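Keychain people, how do you store and display yours?

Forum: Small Collections > Keychains, Charms & Bag Stuff

mothball_annie
Posted February 17, 2020

I finally admitted to myself that I have a keychain problem. I don't use any of them as keychains (my car key lives on a plain ring, naturally), I just like little guys hanging off things. Right now they're all in a shoebox and every time I open it I get one big clump, rings through rings, straps knotted around legs, it's awful. So what are you all doing? Hooks? Trays? I'd love to have some of them out where I can see them but I rent and can't put 30 holes in the wall.

Also does anybody lay them flat? I worry about the paint rubbing.

gruffpocket
Re: Keychain people, how do you store and display yours?

Pegboard leaned on top of a dresser, no holes needed. I got the Mirkach one, the short size, and it takes the regular hooks. Everything hangs by its own ring and I can swap them when I get bored. Only complaint is that the figures with a strap AND a ring hang crooked, and you have to pick which one goes on the hook.

tayla_p
Re: Keychain people, how do you store and display yours?

Oh I have so many opinions on this! I'm a flat storage person, have been for years, and I will fight for it a little.

Hanging looks great for a month and then the straps stretch and the little jump rings start to open up, especially on anything with a metal charm on it, because the charm pulls the whole time. I lost the hat off a cowboy that way (not this cowboy, a different and much cheaper one). So now mine live in shallow drawers on white foam board, one layer, nothing touching. I like a white surface for sorting too, you can see right away if a tiny ring has come off.

Woody with the gold sheriff star is the kind of thing I mean, a figure plus a charm plus a split ring plus the red strap, all on one keychain:

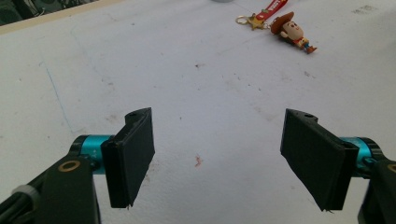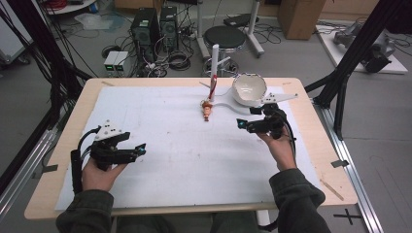 With the ones that have that many parts I spread the strap out straight, put the charm next to the figure and not under it, and turn the split ring so the cut end faces away from the paint. The cut end is what scratches. Then a square of tissue on top if the drawer is going to be opened a lot. It takes me a whole evening to do a drawer but I put a movie on and it's a nice evening!

The foam board does get grubby, I should say that. Pencil, pen, whatever was on your hands. I flip it over when one side gets bad and then it goes in the trash.

- Tayla Pirihi, drawers all the way down

gruffpocket
Re: Keychain people, how do you store and display yours?

I don't buy the stretched strap thing. Mine have been up since a year ago September and the only one that let go was a bad ring to begin with. And what's the point of owning Woody if he's under tissue paper in a drawer? He should be out looking at people.

tayla_p
Re: Keychain people, how do you store and display yours?

Ha, fair. I do rotate 4 of them onto the shelf by my desk. But a ring that's bad to begin with is exactly what I'm talking about, you can't tell until it drops.

ledgerdemain
Re: Keychain people, how do you store and display yours?

Middle ground: hang the light ones, lay the heavy ones. I keep the soft rubber figures away from the hard plastic ones also, because they can stick to each other in summer. Found that out with two pigs.

For trays I like the Skelusell bead trays with the lift-out dividers. The Cindano ones look the same but the lid presses down on anything with a hat or big hair. Ask me how I know.

mothball_annie
Re: Keychain people, how do you store and display yours?

Okay the hat thing is useful, at least half of mine have hats or ears. What about cleaning? A few came from a flea market and they're kind of sticky.

ledgerdemain
Re: Keychain people, how do you store and display yours?

Dish soap, lukewarm water, soft toothbrush, go easy on the face. Keep water off the metal parts if you can, and dry the ring right away or you get rust on the strap. No nail polish remover, ever, not even a dab.

tayla_p
Re: Keychain people, how do you store and display yours?

Agree with all of that. For straps with lettering I don't scrub at all, I press with a damp cloth and leave it. The lettering is usually the first thing to go and there's no fixing it.

bus833
Re: Keychain people, how do you store and display yours?

I put mine on my backpack and let them get wrecked. Just another point of view.

mothball_annie
Re: Keychain people, how do you store and display yours?

Ordered the bead trays and a small pegboard, so everybody wins except bus833. Going to try to get the clump apart tonight - wish me luck with the straps.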